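Robot Software Studio, Handout 5
Perception and grasp state for soft things
Notes by Sawsan Awwad, with lab comments from Žofie Zeman

Last time we finished the rigid block stacker, and I promised you that cloth would be friendlier than it looks. I may have been a little generous! The good news is that most of what you wrote for the blocks carries over, and the parts that don't are (to my mind) the most enjoyable parts of the course, so please bring coffee and a bit of patience.

Start with the question your planner asks over and over: am I holding it? With a block, you read the finger opening, compare it with the known width, and you're done. With a knit fabric the jaws can close almost all the way and still have a perfectly good pinch, so the opening by itself tells you very little. In Pirkason, our little state estimator, the grasp flag comes from 3 signals instead: finger opening, motor current, and the wrist view.
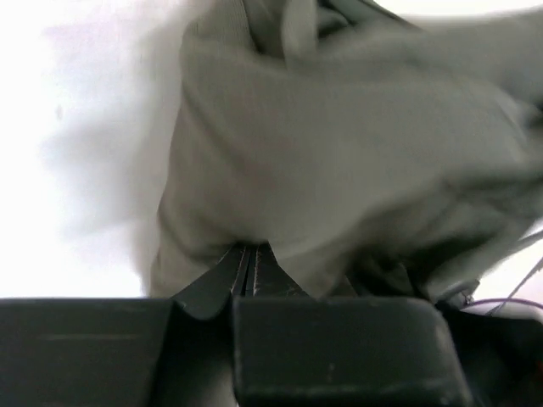
The wrist view is the one people trust too much. A single picture can be mostly gray and mostly blurred, and a segmentation mask will happily report "cloth, everywhere" whether the jaws have a fold or are only brushing past one. What you want is the small region right at the jaw tips. Crop there first, then run the mask, and look for fabric gathering toward the tips. Folds higher up move with the arm and with the air, and they'll pull your estimate all over the place if you let them in. The same goes for bright background: if your exposure is fixed for the cloth, the rest may be pure white, so don't hang any feature tracking on it.

Žofie adds that you should log the time stamp of the picture alongside the time stamp of the joint reading. Half of the odd bugs brought to her desk are two good measurements that belong to different moments.

Where to grasp, and with which arm

The planner, Daritance, works from the fixed camera. It takes the cloth mask, finds the outline, and proposes 8 candidate points along it. Each one gets a score for how close it is to an edge, how steeply the surface folds nearby, and how comfortably one of the arms can reach it. After that comes the pairing step, where a left point and a right point have to be chosen together. I'd like you to spend most of your time here, since a lovely left grasp is no use at all if it leaves the right arm reaching across its neighbor. 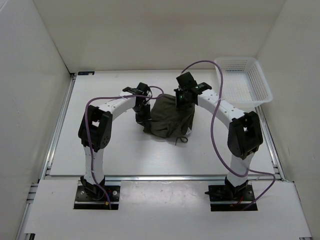
Figure 2. Both grippers at the crumpled cloth, one at its left edge and one over the upper right part. The basket is in the far right corner.

A word on small parts that aren't quite the garment. Tags and drawstrings have a way of sneaking into the outline, and then the scorer gets terribly excited about them, because they're thin and stick out nicely. Filter the mask by local width before you sample candidates. Keep the rejected pieces in a second mask, though, as you'll want them later for working out which way around the garment is.

Cables deserve the same care. Ours are purple, which makes a color threshold tempting, and it will do for a first pass. Just remember that a cable arching over the fabric hides whatever is beneath it. Mark those pixels as unknown in the mask, please, and let the planner treat unknown as a mild cost.

For the lab

Pull the Fukthorpe branch and replace the stub in grasp_state with your own version. Run it on the recorded episodes first and on the arms second. Your function should return held, not held, or unsure, and unsure is a perfectly respectable answer! When it comes up, wait 2 control cycles and ask again before you call the retry routine.

Then write half a page on one episode your code got wrong. Include the finger opening and motor current plots on the same time axis, with the jaw crop next to them. Atallah, the replay viewer, can export all of this from the File menu, though it does forget the axis labels, so add those by hand.

Reading for next time is the chapter on two-arm motion planning, up to the section on shared time scaling.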